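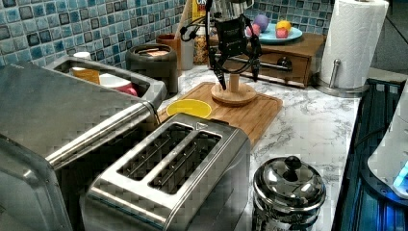
Kitchen walk-through, Varkomwood rental units, Tuesday, April 30, 2019. Inspector: Loan Lương. Comments are mine and the landlord may frame them. Small appliances get looked at first, being the things tenants love most and clean least. A two-slot toaster parked right up against a bamboo cutting board gets a note from me every time: pull the board back before you push the lever down.

1. Smoke alarm within reach of a broom handle. PASS. Dents suggest the broom has been used.

2. Outlets near sink, GFCI tested. FAIL, unit 3. The test button does nothing, with great confidence.

3. Extinguisher charged and tagged. PASS, though the tag says March and the ink is still suspiciously fresh.

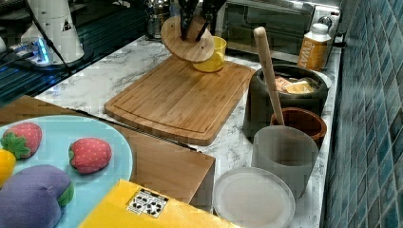
4. Range hood filter. FAIL. Mr. Engelbrecht says it was washed. He didn't say in which decade.

5. Under-sink shutoff turns by hand. PASS, if the hand belongs to Cayetano Herrero. I needed a wrench.

6. Hot water at tap. PASS after around 200 seconds, so bring a magazine.

Recheck items 2 and 4 before the new lease starts. Keys go back to Nélida at the front office.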